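Bench notebook, Plimitz workshop
Saturday, September

Started at 7 in the morning, before the others came. The plan for today was to put the white work surface in order and then look at the headphones from the Erkari box. I wiped the surface two times with a damp cloth and then with a dry one. The scuffs stay. They are in the surface itself and I will not rub at them any more. The rails at the back and on the left I cleaned with the small brush, also inside the groove. For the next person: please do the groove first and the surface after it, I did it in the wrong order and had to wipe again.
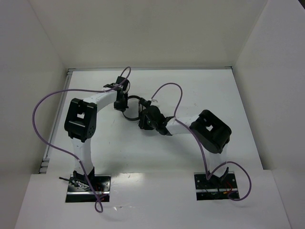 Headphones

For this part I wanted to learn how the size adjustment of the headband is made, so that we can write the repair sheet for Pondbridge. The headband comes in separate sections, with a narrower piece between them, and thin seams where they meet. On the inner face there is a ridge along the length. I think the narrow piece is the slider, but I did not take anything apart today. We have only one headband of this type and I want first to ask about a spare.

To measure the arc I need the soft tape, the steel ruler is no use on a curve. It was not in the drawer.

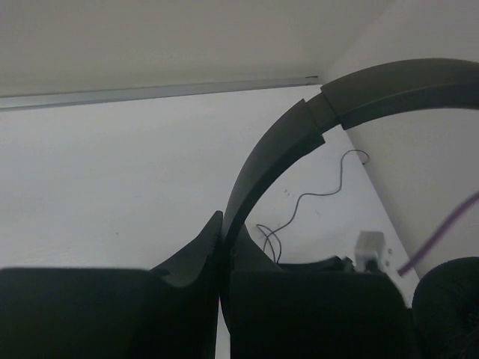
Hauke wrote under my note at noon that the soft tape is in his coat, he is sorry, and that the slider should not be pulled further than 12 mm before we know what stops it. He would also warm the headband to room temperature for 60 minutes if it comes from the cold store.

I agree with both. Tape is back in the drawer now – left side. Measuring on the next free morning.

W. Strobel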